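Grip on Wet Match Balls: Project Report
Agnes Amundsen and Pylyp Dmytriv

We compared 2 rugby balls, the Garnix and the Resel, over 411 passes in January.

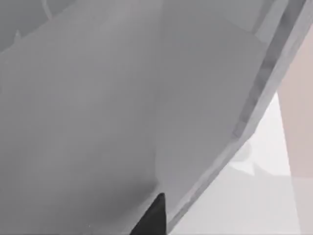 Simulated view, gray panel.

Each ball was soaked, then passed over ten meters.

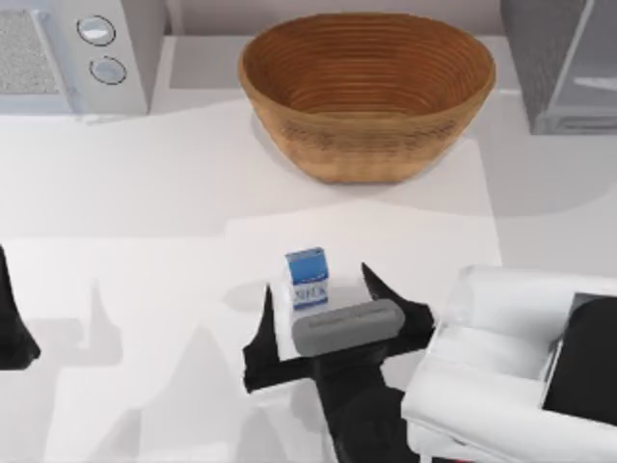
Which ball was dropped less when wet?
The Garnix, mostly on long passes.

Pimple height was measured before and after — wear was small.
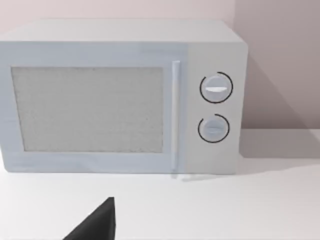
Simulated view, white microwave.

Cold hands may have affected the late passes.
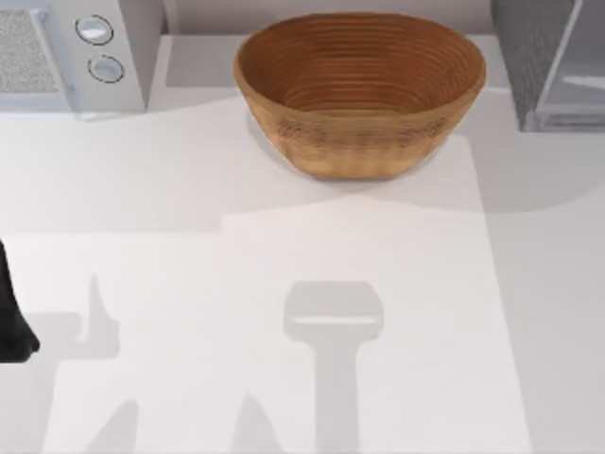

Soledad Baptiste thought we should repeat the test with gloves.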